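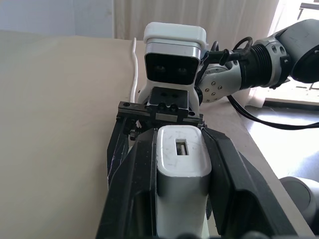 Larkon Demonstration Data: Questions We Keep Getting
Answers by Svenja Brinkmann. Last changed 24/12/2022.

How many demonstrations does one task need?
We plan on 200 for a simple grasp. The proposal Taner Dursun circulated in October said 2000. I haven't seen the case for it, and I'd want a test on new objects before paying for the extra hours.

Does a bigger set make a better policy?
Sometimes. If one operator picks up the same charger the same way all week, you've mostly recorded that operator's habits. We ask for at least three starting positions per object.

Why such dull objects?
A power adapter has rounded corners, a port that should stay clear of the fingers, and a right way up. That's plenty to get wrong.

Do you keep failed grasps?
Yes, labeled as failures. Whether they help in training is still an open argument here. Severino Garrido thinks so. I don't, yet.

Is the wrist view enough by itself?
I doubt it. The fingers can hide a lot of the object at close range. We record both arms' views and let the training runs settle it.

Can I see your success rate?
Not until someone outside the team has repeated the test. Write to Olaia Lorente if you'd like to be that someone.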